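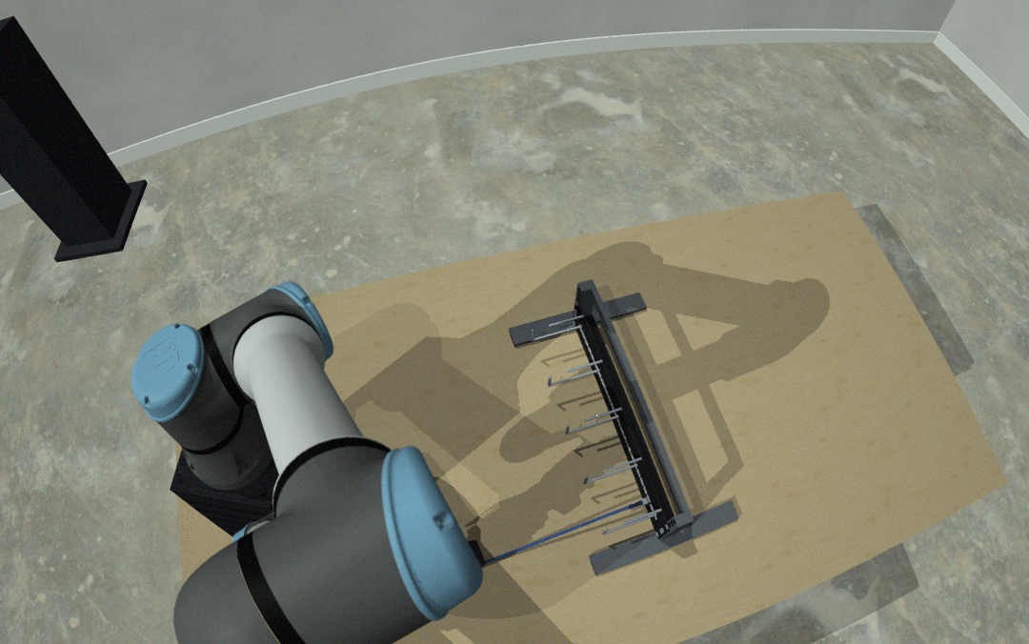

3.2 Abridgement in the Verstraete reprints

Both Verstraete reprints of the Lullcombe tales call themselves unabridged on the jacket. Neither is. We compared each against the Clonlow text line by line, spelling changes ignored. The first drops 200 lines, mostly sea weather and the long quarrel at the inn. The second puts the quarrel back but cuts 2 whole chapters — no note to the reader, no gap in the numbering.
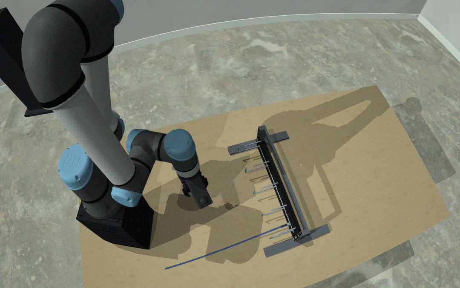
Chapter titles were moved up to hide the join. Lambrechts blames the printer; Hemmin thinks the cuts were made for school buyers, and the Wakevham letters lean his way (one asks for "a shorter book, same cover"). Print run of 2000, so not a small matter. Table 2 gives the missing passages by chapter. Illustrations were kept in full, even were the episode they belong to is gone. Endpapers not checked.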